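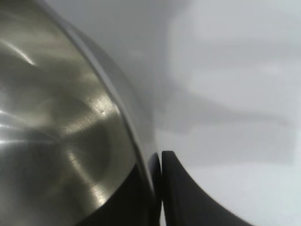
1. Purpose

The project measured how the pitch of a frame drum changes with relative humidity. Players in the Ollow percussion class retune before most rehearsals, and the class had no written record of how far the drums move or how fast. The report covers one drum model with two head materials.

2. Equipment

Two Jakgate frame drums of the same diameter and depth were used. Drum A had a goatskin head and drum B had a synthetic head. Both had tuning lugs, which were not touched after the starting pitch was set. Sound was recorded with one microphone on a stand, 30 cm from the head, and the recordings were analyzed in Trastitz, the spectrum program installed on the lab computers. Humidity was read from a digital gauge placed next to the drum.

3. Method

Each drum was left in the practice room for 13 hours before the first reading. The room humidifier was then set to a low, middle and high level in turn. After each change the drum stayed in place for 3 hours before it was struck.

A rubber ball on a pivoting arm was used in place of a hand. The arm was released from the same stop each time and hit the head halfway between the center and the rim. The fundamental was taken as the lowest strong peak in the first half second after the hit. Hits where the ball bounced and touched the head twice were deleted. After deletion, 849 hits remained for the two drums together.

4. Results

The fundamental of drum A fell at each step up in humidity. The drop between the middle and high levels was larger than the drop between the low and middle levels. At the high level the peak was also wider, and in some recordings it was hard to separate from the next mode. Those recordings were kept, but the peak was marked by hand.

Drum B showed no change larger than the spread between repeated hits at one level.

When the humidifier was turned off, drum A rose again but did not return to its starting pitch during the session. It was still flat at the last reading.

5. Sources of error

The gauge reads the air and not the skin. The skin probably lags behind the air, so the waiting time may have been too short at the high level. Room temperature was not controlled. Only one drum of each type was tested, so differences between individual skins are unknown. The Workneh method sheet used in class recommends a second microphone under the drum, but only one was free.

6. Further work

The test should be repeated with a longer waiting time and with at least one more goatskin head. A run from high to low humidity, with readings at every level, would show whether drum A follows the same curve in both directions.

Report submitted January 22, 2026.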